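Garar Ceremonial Lectern Sound Unit, Model 200

The Garar 200 is a self-contained speech reinforcement unit for shrines, chapels, temples and meeting halls. It is intended for spoken liturgy, scripture readings and sermons. It is not recommended for choir or organ.

The unit fits under a standard lectern shelf and has 2 microphone inputs, one for the officiant and one for a reader. Each input has its own level control, recessed so that sleeves and vestments do not move it during a service. A mute switch on the front cuts both inputs for silent prayer.

Specifications
Seating capacity: up to 200
Microphone inputs: 2
Battery life: 7 hours
Charging time: 3 hours
Finish: Sirnmont gray or black

Installation
Set the unit level and run the cable through the rear slot. For halls with a stone floor, start with the tone control at its lowest mark – hard surfaces blur consonants. Units sold before May need the Bassey adapter for use with wireless microphones.

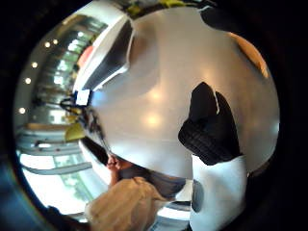

Drukonik writes that the officiant's input should be set first, with the reader's channel muted, and checked again once the congregation is seated. An empty hall gave them a level that was too low for the evening service.

Replacement batteries and the Bassey adapter are listed under Accessories.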